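January 17, 2021
Zimora open day, Graltlow site

Went mostly because we have to decide on the Nzioka gripper before the Skedside budget closes, and I wanted to see it run outside a sales video. Notes below are mine, typed up the same evening. Argue with them in the margin.

Arrived early, got a badge and a long talk. The talk was the usual one: homes are messy, factories are tidy, so train on homes. Fine. Then a slide with "117 household tasks" on it. I asked what counts as a separate task and got a vague answer. If picking up a thing from a bed and picking up the same thing from a stool are two tasks, 117 is an easy number to reach. They said the list would be sent out. It was also going to be sent out in December, so I'll believe it when it's in the inbox.

Arm demo came first. Nzioka on a bench, picking soft goods out of a tray. I stayed for 4 rounds. It got a folded towel every time and a sock most of the time. The tray was the same tray, in the same spot, with the same light over it. I asked if I could turn the tray a quarter turn. They'd prefer that I didn't. I wrote that down and underlined it.

Then the human side, where the recordings get made. Furnished bedroom, a person working with bare hands, small light things to handle. I found this part more useful than the arm. The bedspread alone would give our segmentation a bad day: crinkled satin, a ruffled edge, a big embroidered medallion in the middle. Small items on top of that are a fair test, and I'd like to know how the gripper does on it. When I asked, they said the arm hadn't been tried on that kind of cover yet. So the hard stuff is in the data and the easy stuff is on the bench. 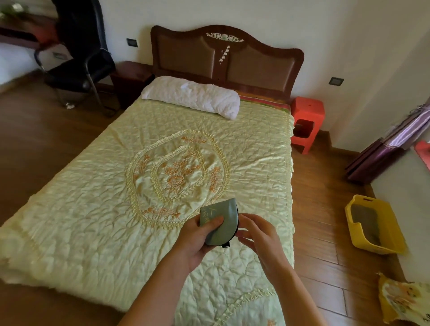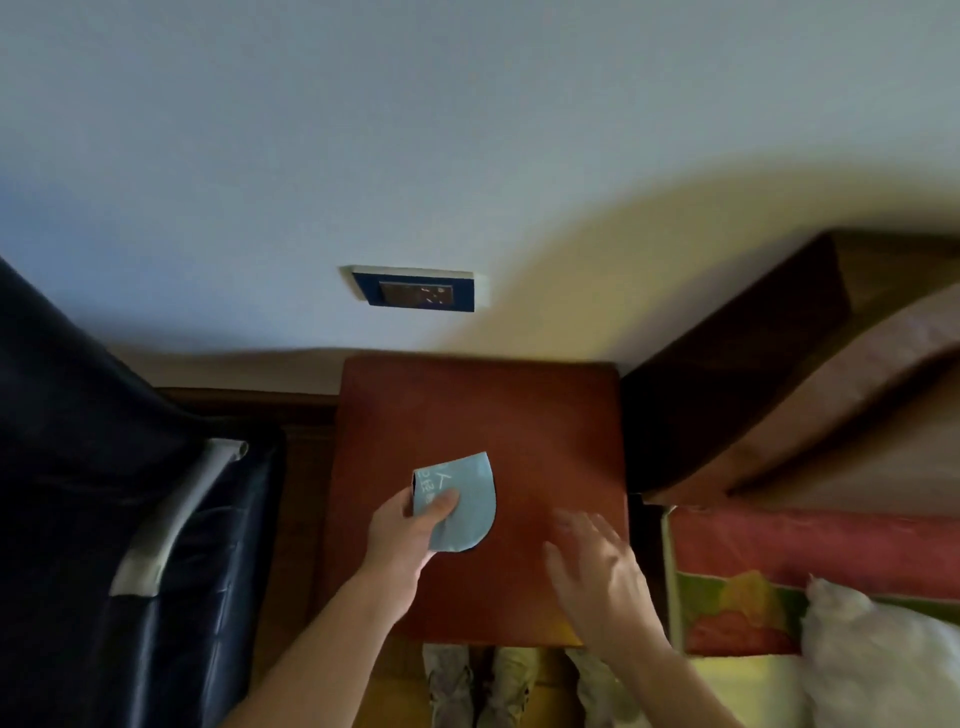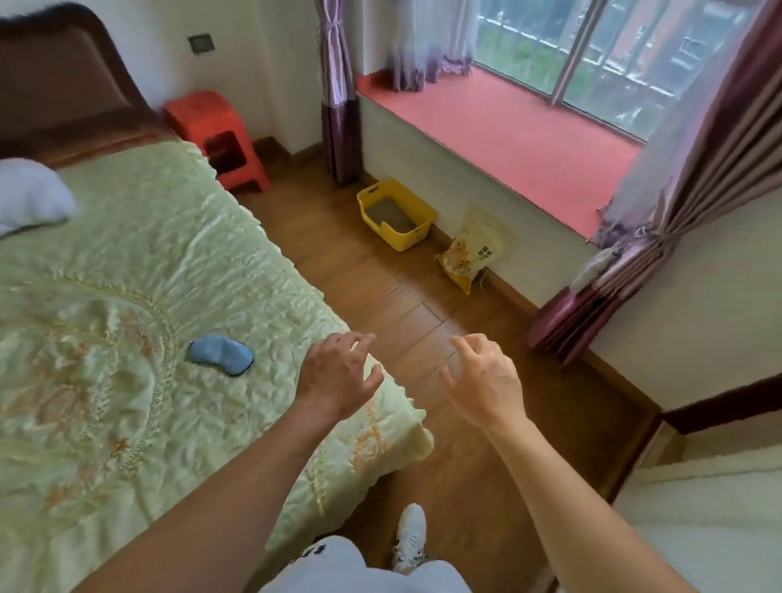 Handwork in the bedroom. Pouch over the bed in the first, small blue card over the stool in the second, eye mask lying on the bedspread in the third.

Things I couldn't get a straight answer on:

Fingers. A person takes the pouch by its lower part with one hand and brings the other in at the side. Nzioka has one hand and 3 fingers. How do you get from the first to the second? "Retargeting" was the word I got. Asked for failure numbers on the retargeting and was told they're internal.

Occlusion. In the card shot the thumb covers part of the handwriting. On the pouch it hides some of the print too. If anyone plans to label items by what is written on them, that needs checking before we pay for it.

Success rate. The handout says 90 percent. No line saying 90 percent of what, how many tries, or who reset the item between tries. At the bench a staff member put the sock back by hand each time, and put it back nicely.

Variety. I only saw the one bedroom. They say there are others. Could be, but I'd want the room count in writing, with the floor and lighting listed for each.

To be fair to them: the people doing the handling were patient and let us stand close, and the recording side looks better run than ours. Our own clips have far too many bare tables in them. I'd copy the idea of ordinary cluttered rooms whether or not we buy anything.

To do
- Ask for a loan unit. Our bench, our tray, our lighting.
- Find a quilted satin cover, the shinier the better, and try our current gripper on it first so there's a baseline.
- Chase the task list.
- Hold the Skedside order until the loan unit has been here.

Parking receipt is in the folder. Their handout is pinned over the sink with my question marks on it.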